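The Snack Bar Situation

30th July

I have been meaning to write this one since February, when I opened a cupboard to get a tea bag and had a box of oat bars come down on my head. I'm fine, thank you for asking! But it did get me thinking about how we keep snacks, by which I mean we didn't keep them at all. We bought them, we shoved them somewhere, and then we bought them again.

My weakness is anything with nuts and a bit of chocolate, and a shiny wrapper doesn't hurt. When we moved to the place on Stisura (long-time readers will remember the move, and the lamp) I told myself I'd get three proper bins and sort the whole lot out. It took me a lot longer than that to get around to it, of course. The first bins I bought came from Wulby and were a lovely cream color, and they were useless, since I never once remembered what was inside them. So clear ones it had to be. 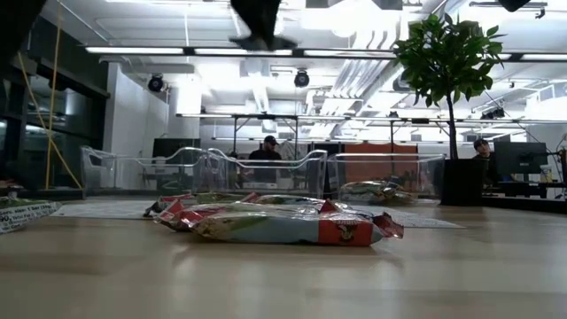 Bars first, bins behind, and a little tree to keep everybody company.

I do love a tree on a table. I know people say plants and food don't mix, and my mother would have had it out on the porch in 3 seconds flat, but a bit of green makes the chore feel less like a chore. Same reason I put the radio on.

Now, the method, such as it is. I like to get the bars out where I can look at them before a single one goes in a bin. If you sort straight from the box you end up putting everything in the nearest bin and calling it done (ask me how I know). Spread them out, turn them over, read the backs. I got quite absorbed in the backs! One of mine says the serving size is 1 bar, and I laughed out loud, because I have never in my life treated that as anything but a suggestion.

I used to sort by flavor, and that fell apart fast. Then I tried sorting by date, and that lasted until I needed my reading glasses. These days I go by color, which sounds silly until you try it. You don't have to read anything, you just reach for red or green or whatever you're after.
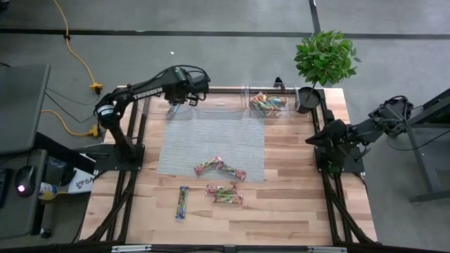
The other thing I've learned is to leave one bin with room to spare. I used to fill every container to the brim the minute I brought it home, and then the next shopping trip had nowhere to go and we were back to the cupboard and the bump on the head. A bit of slack makes all the difference.

I still overbuy, mind you. Urnetton had a case on sale last week and I stood there having a long talk with myself before I put it back. Well, I put one of them back.

Next time I want to tackle the tea, which is in a far worse state than the bars ever were. If you have a tea system that has survived more than 10 days in a real kitchen, please leave it in the comments, and tell me whether you keep the boxes or throw them out.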